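Salian Foam Stamp Kit: Set-Up Guide
Section 2. Getting Your First Print Ready
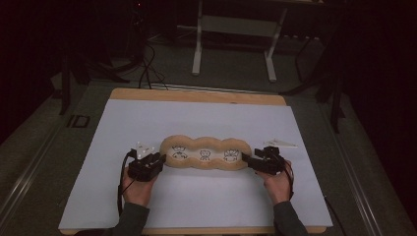 Fig. 3. Three-lobed foam-like piece with line drawings, over white paper on a wooden board.

1. Lay a sheet of smooth paper on a firm board. If your table wobbles a bit, fold a napkin under the short leg first (we do it too!).
2. Dab the Ledia ink onto the pad and let it soak in for 100 seconds, which is just long enough to go and find an apron.
3. Press the stamp down evenly, count to three, and lift it straight up.

NOTE: The first print is nearly always pale, so please don't lose heart, just ink again and have another go.

CAUTION: Ledia ink stains fabric. Keep the cap on between colors.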